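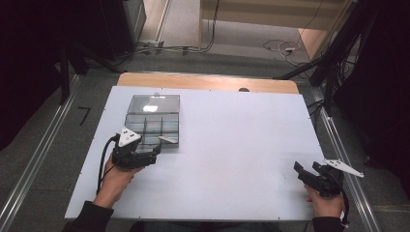
Two hand-held grippers and a compartment box at the Vandlow demonstration table.

Box month is going great!

If you've walked past the back room at Vandlow this June and heard a lot of small plastic clicks, you've heard our newest batch of examples being made. After a spring spent almost entirely on cloth and paper bags, we've moved on to clear storage boxes with hinged lids, and we are having a very good time with them.

For anyone new to the list: we don't drive a robot arm to collect these. A person picks up a gripper in each hand and does the job, and the motion is recorded as they go. The learning system, which we call Mukurus, trains on those recordings. It's quick, and after an hour or so the grippers start to feel like part of your hands (a few of us have caught ourselves reaching for a coffee cup with one).

We have 509 good examples so far, and 122 of them came in during a single week, our best yet. Another 76 are waiting for review. Most of what gets thrown out is our own hurry -- a hand that starts moving before the recording does, or a box nudged half off the board at the end.

Why clear boxes? They're hard, and that's the fun of it. The lid shines, the dividers nearly vanish, and the edge you want to push on can be tough to pick out from the glare. Mukurus did nicely on solid-colored boxes last fall and then got thoroughly confused by the see-through kind, so we're giving it plenty to look at. We shift the box a little between takes, turn it, and swap which hand goes first.

One request for people doing sessions: please slow down near the latch. The small one on the lid is easy to hit with a fingertip, and the takes where someone eases up to it are so much more useful than the fast ones.

Next up is the Tastness set, with smaller boxes and stiffer lids, and then we share everything with our friends at the Szczepańska lab, who have been asking about it since April. We can't wait to see what they do with it!

Sign-up sheet for July sessions is on the door. Mornings go fast.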